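Forum: Motion planning and control
Thread: Wrist cam servoing vs. fixed cam for CPU socket work

stornetti_cell
We're working on CPU handling in an open desktop tower, with a gray printed fixture plate next to it on the bench. Two views go into the policy, wrist and fixed. My problem is the handoff between the coarse move (fixed cam, board pose estimate) and the final approach (wrist cam, servo on the socket outline).

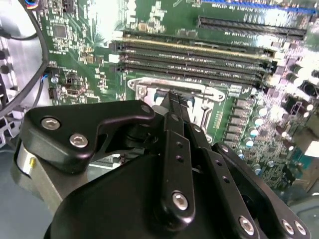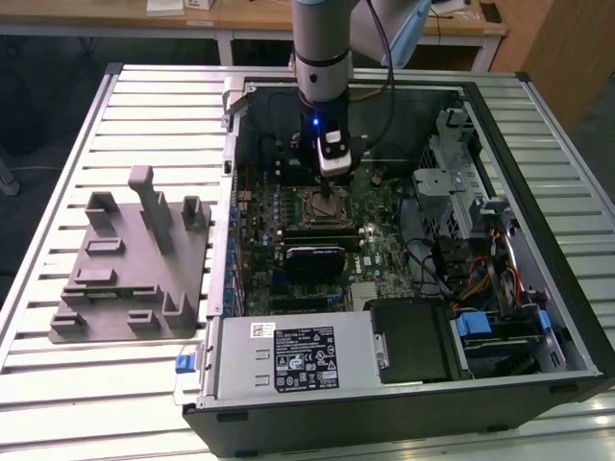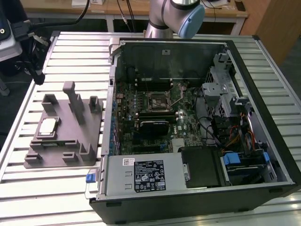
Setup and what I've tried

Planner is Adora, with a joint impedance controller under it. Board pose comes from matching the PCB outline and the slot edges. I hand off to the servo loop once the tool is inside a box over the socket. Log 1847 is typical: the pose estimate is stable, then the wrist detector drops the socket contour and the loop holds on a stale target. Timeout is set to 182 ms. Raising it made the hold longer and fixed nothing.

akov
Look at the wrist view. The glare near the top center has wiped out part of the board, and the capacitors on the right are blown out too. If your detector normalizes over the full image you lose contrast on the retention frame. Lock exposure on a window around the socket and mask the gripper before computing anything.

slotrail
Disagree that exposure is the main issue. The fingers sit over the top of the socket in that same view, so the contour is going to be broken however well it's exposed. Fit the frame as separate line segments and accept partial support. A closed contour is the wrong feature here.

akov
Segments help, but the retention frame is shiny metal and the line detector will return doubles on the rounded corners. I've had that on a similar board. Exposure first, then features.

stornetti_cell
Masked the gripper and locked exposure on the socket window. Dropouts are down but still there on the last part of the descent, so slotrail is at least partly right. Will try segments.

ok_planner
Separate question. Does your collision model have the cables in it? In the second picture there's a black cable coming down past the arm into the case, and the power wires are bunched up on the right of the interior. Adora will plan straight through both if all it has is a box for the tower.

stornetti_cell
Tower is five boxes, no cables. I keep the approach vertical over the socket and let the planner do what it wants above the case.

ok_planner
Then constrain the retreat as well — most of the snags I've logged were on the way out. A keep-out volume over the wire bundle costs you almost nothing in planning time.

slotrail
+1 on the keep-out. Also publish the fixture plate as its own frame. With the CPU in its recess as in the third picture, you want the grasp pose relative to the plate and the place pose relative to the socket, and a bumped tower shouldn't move both.

stornetti_cell
They share a parent right now. Splitting them tonight. Config is at revision 214 if anyone wants to diff against their own.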